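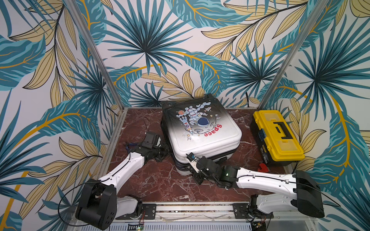

Moving a Household from One Neighborhood to Another in Vidix

Filed under: Guides > Households and Lots
Last updated: April 23, 2022

This guide covers moving a played household out of Evside and into Althorpe with family tree, skills and inventory intact. It applies to the desktop version, patch 151 and later. Earlier patches drop the family tree on export and should be updated first.

The examples use the Whitlock household: two adults, one teen, one toddler and a dog. They live on a medium lot and have one adult relative in a separate house across town.

What you need

A save with the household in a stable state. Nobody should be pregnant, at work, at school or traveling when you export. Household members who are off the lot are written to the file without their current needs, and the game resets those to default on arrival.

At least 200 MB of free disk space. A household file is small, but the game writes a full copy of the neighborhood before it starts.

An empty lot or an unoccupied house in Althorpe. The cheapest furnished starter there costs 3169 in household funds.

Step 1. Back up the save

Close the game. Open the Vidix folder in your documents directory and copy the whole Saves folder to another location. Do not rename the original. The game matches the folder name against an index file, and a renamed folder will not show up in the load menu.

Step 2. Clear the inventories

Each household member can carry up to 110 items through an export. Anything over that limit is deleted with no warning, starting with the oldest item. Check the teen and the toddler as well as the adults. Harvested produce counts one item per piece, so a gardener can pass the limit quickly. Sell the surplus or place it in the family chest.

The family chest is treated as a lot object. It travels only if you export the house together with the household.

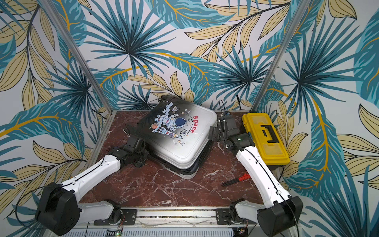 If you plan to buy a different house in Althorpe, empty the chest into the adults' inventories, keeping each one under the limit. Paintings and trophies keep their value when moved this way. Aquariums and pet beds do not fit in an inventory and have to be bought again.

Step 3. Export the household

Open the neighborhood view and select the Whitlock house. Choose Manage, then Export Household. Two boxes appear:

Include lot: check this only if you want the building to come along.
Include relations: check this in every case.

With relations included, the relative across town is saved as a reference. She appears in the family tree but does not move. To bring her too, merge her into the household before exporting. Split her off again in Althorpe.

Wait for the message "Export complete." On a large save the progress bar stops near the end while the relations are written. Let it finish. 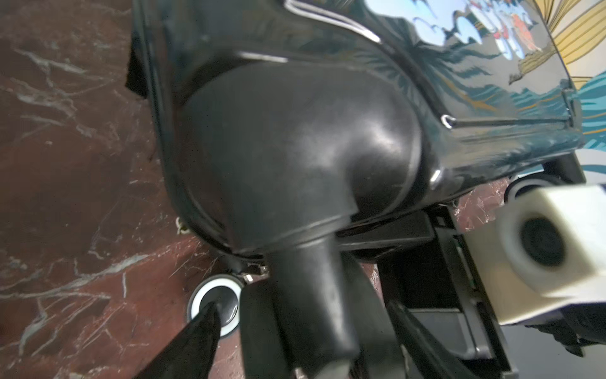
Step 4. Import into Althorpe

Load Althorpe, open the household bin and choose Import. Select the file and place the family on the chosen lot. Funds are deducted at once.

Do not unpause yet. Open the family tree and confirm that all the links are present. If one is missing, quit without saving and repeat Step 3.

Step 5. Reassign jobs and school

Careers carry over at the same level, but the workplace field is blank. Open the career panel for each adult and click Confirm Workplace. The teen is enrolled automatically the next morning. Part-time jobs are lost and have to be applied for again.

Step 6. Remove the original

The export makes a copy, so the family still exists in Evside. Delete it there only after you have played one full day in Althorpe and saved.

Known problems

Dogs sometimes arrive with the default collar. Change it at any mirror.
Memories from the December holiday event show a blank icon. The text is intact.

Comments (14) Share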